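Consumer Behavior, Unit 9: Why We Buy the Second Couch
Handout by Olaia Barroso

Most people shop for a living room twice. The first time they buy what they like. The second time they buy what fits through the door. Our topic is the gap between the two, and why stores do so well out of it.

Start with anchoring. The first price you see sets the scale for every price after it. Walk past a Trandorwood sectional at $3,441 and the $926 loveseat behind it starts to look like a gift. It is still $926. 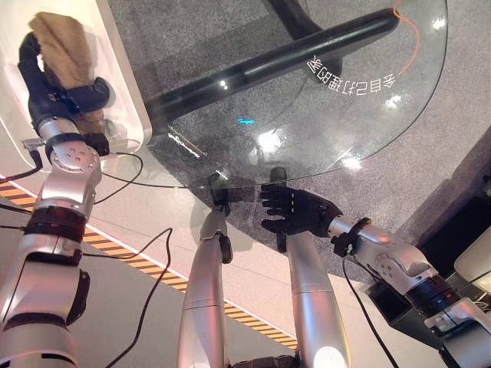
Next, the endowment effect. Once a thing is yours, you think it is worth more than anyone will pay you for it. Anybody who has tried to sell a used armchair online has met this effect, usually by way of a stranger offering twenty bucks and a firm handshake.

Reading for this part: Hudec, chapter on returns. It's 21 pages and he repeats himself, so skim the middle.
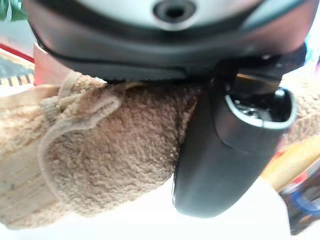

Does a long return window mean more returns?
Often the opposite. With months to decide, people put it off, get used to the thing, and lose the receipt.

Sunk cost comes last. Having paid for delivery, we keep the couch. Having kept the couch, we buy pillows to make it bearable.

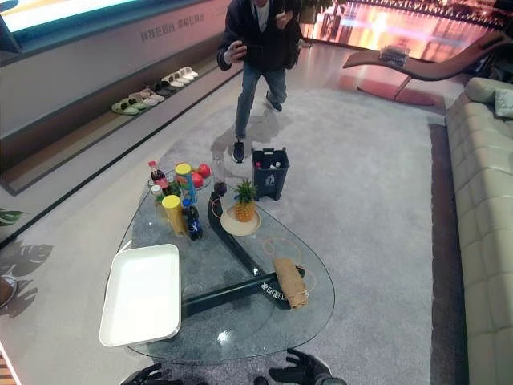 The pillows are where the margin is. For the June paper, pick one purchase you regret and name the effect behind it. "My roommate" is not an effect. Two pages, stapled.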